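Gikeck Tabletop Whiteboard, model 1438, blue frame

I bought my first small whiteboard because my sister, Hilde Wuyts, was tired of finding my shopping lists on the backs of her envelopes. She never said so outright, she just moved the envelopes. So when the hardware store in Skornham had a shelf of these in May, I brought one home, and a couple of weeks later I went back for another, which should tell you most of what you need to know. If you like to get the long version with a cup of coffee, though, pull up a chair.

The Gikeck is a small board with a plastic frame and two legs at the back, so it stands up by itself on a desk or a kitchen counter. Ours are blue, and a good cheerful blue too. A small eraser comes in the box. There is no marker, so put one in your basket while you're at it (I didn't, and had to drive back).

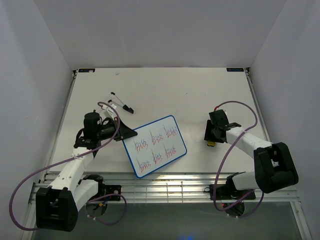
Where you put the board matters more than I expected. Mine started out on the windowsill, then spent a while beside the toaster, and has finally settled on the white table in the back room, where I do my sorting and mending. A pale matte top like that collects faint scuffs and little gray marks over the years, as you can tell from the tabletop in the photo, and a small stand-up board is light enough that I can shift it out of the way and wipe underneath. I've come to like having something bright there, to tell the truth. A plain white table can feel a bit like a dentist's office!

Writing on it is a pleasure. The surface is smooth and a fine-tipped marker glides right along. Thick markers are a different story – you get perhaps four good lines before you run out of room, and my handwriting is not small. The eraser takes off fresh ink in one pass. Ink that has sat since Wednesday needs a damp cloth, and red needs the damp cloth and some patience.
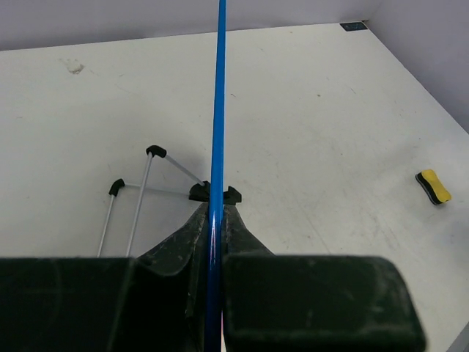
My brother-in-law Milan Geerts uses his for measurements when he's fixing things, and he is harder on it than I am. His has been knocked off the bench more than once. The frame has come through fine, with the corners still tight, and he puts that down to their being rounded. He does wish there were a tray or a loop for the marker. So do I. I keep mine in a jam jar, and he keeps his behind his ear until he loses it.

The other grumble is glare. The writing surface is glossy, and with a lamp in the wrong spot you'll get a pale patch right across whatever you wrote last. Turning the board a little usually cures it, and the legs don't mind being set down at an odd angle to the edge of the table. I've had mine cornerwise for so long that it looks strange to me when somebody straightens it.
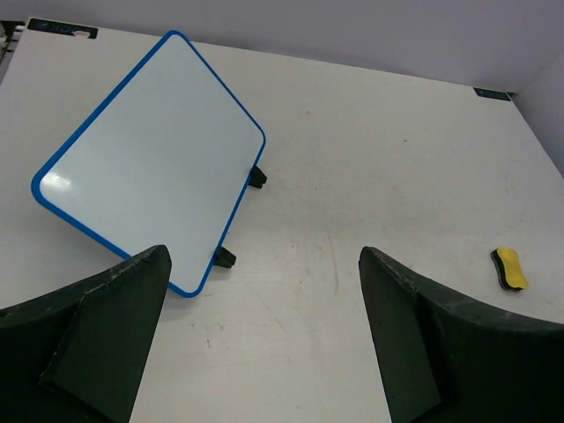
How it compares

Before this I had a Hidayat board, the kind that sticks to the refrigerator. It was bigger and it came with a marker, but it slid down every time the door was shut with any feeling, and the eraser shed fluff on the floor. A friend in Clonusberg still swears by hers, so maybe I had a bad one. For the refrigerator I'd still look at a magnetic board, and for a desk or counter I'd take the Gikeck.

Would I buy it again?

I already did! It's a modest little thing and I wouldn't try to plan a wedding on it, but for lists, phone messages and the odd note telling people to feed the cat, it does the job nicely. Four stars out of five, and they can have the last one when they add a place for the marker.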